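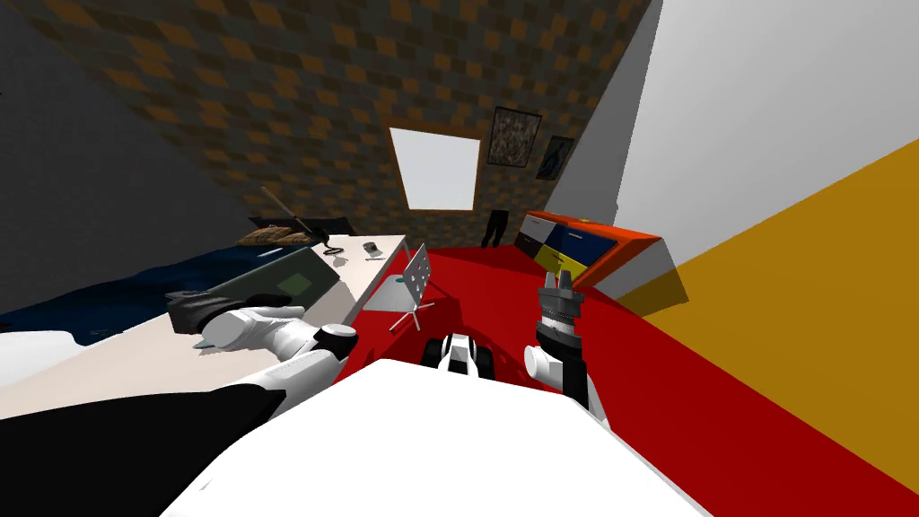
1/ 양팔 로봇 셀 세팅 기록
오늘은 시뮬레이션 쪽 셀 하나를 다시 잡았습니다. 왼팔은 사람 손 모양 핸드, 오른팔은 평행 그리퍼. 끝단이 좌우 다르면 설정 파일도 따로 가야 하는데, 그동안 한 파일로 버티다가 결국 나눴습니다.

2/ 씬은 침실입니다. 책상, 다공판 등받이 의자, 서랍장. 왼손은 책상 위 짙은 녹색 기기 쪽으로 뻗은 자세이고, 오른쪽 그리퍼는 빈 채로 위를 향해 들려 있습니다. 이 자세를 점검용 기준 자세로 저장해 뒀습니다.

3/ 먼저 손목. 왼쪽 손목 조인트의 영점이 틀어져 있었습니다. 핸드를 바꿔 달면서 오프셋을 옛날 값 그대로 둔 게 원인. 핸드 모델을 떼고 조인트만 남긴 상태에서 영점을 다시 잡고, 그다음에 핸드를 붙였습니다. 순서를 바꾸면 핸드 쪽 좌표계까지 같이 밀립니다.

4/ 핸드 충돌 형상도 교체. 기존 것은 손가락 전체를 상자 하나로 감싸고 있어서 손끝이 물체에 닿기도 전에 접촉이 잡혔습니다. 마디별 캡슐로 나누니 접촉 로그가 훨씬 읽을 만해졌습니다. 대신 연산은 조금 늘었습니다.

5/ 그리퍼는 손댈 게 적었습니다. 닫힘 힘 제한을 40 N에서 15 N으로 낮춘 것 정도. 얇은 물건을 집을 때 손가락이 서로 파고드는 현상이 있었는데 이 값에서는 안 보입니다. 무거운 물건용 프로파일은 따로 만들 예정입니다.

6/ 시간을 제일 많이 먹은 건 책상이었습니다. 보이는 상판과 충돌용 상판 높이가 달랐어요. 로그 2756번째 줄에서 왼손이 허공에 걸렸다고 나오길래 제어기부터 의심했는데, Leandro Pereyra 님이 충돌 메시를 켜 보라고 해서 바로 찾았습니다. 감사합니다.

7/ 그래서 점검 순서를 이렇게 바꿨습니다.
충돌 메시 표시 켜기
기준 자세로 이동
양쪽 손목 영점 확인
그리퍼 열고 닫기
핸드 손가락 하나씩 굽히기
로그 저장하고 표시 끄기
마지막 줄을 자꾸 빼먹습니다. 표시가 켜진 채로 녹화를 돌리면 그날 영상은 다시 뽑아야 합니다.

8/ 반복 시험은 100회 돌렸습니다. 기준 자세에서 출발해 왼손을 기기 앞 가장자리까지 보내고 돌아오는 동작입니다. 영점 경고는 없었고, 접촉 경고는 두 번. 둘 다 엄지 쪽 캡슐이라 반지름을 줄여서 다시 볼 생각입니다.

9/ 의자는 일단 고정 물체로 바꿨습니다. 다리가 가늘어서 그런지 바닥 접촉이 불안정하고, 가만히 둬도 조금씩 돌아갑니다. 의자를 미는 작업은 Ibsa Gebreyes 님이 Dislow 브랜치에서 따로 보고 있으니 그쪽이 합쳐지면 고정을 풀겠습니다.

10/ 설정 파일은 Nillbridge 저장소의 셀 폴더에 올렸습니다. 옛 통합 파일은 5월까지 남겨 두고 지웁니다. 아직 그걸 불러 쓰는 스크립트가 있으면 경로부터 바꿔 주세요. 왼팔용과 오른팔용을 둘 다 읽어야 하고, 하나만 읽으면 나머지 팔은 기본값으로 뜹니다.

11/ 남은 일: 엄지 캡슐, 무거운 물건용 프로파일, 서랍 손잡이 충돌 형상. 손잡이가 작아서 그리퍼로 잡는 위치를 서랍마다 따로 적어 줘야 할 것 같습니다. 위쪽 흰 서랍부터 합니다.

2022년 3월 18일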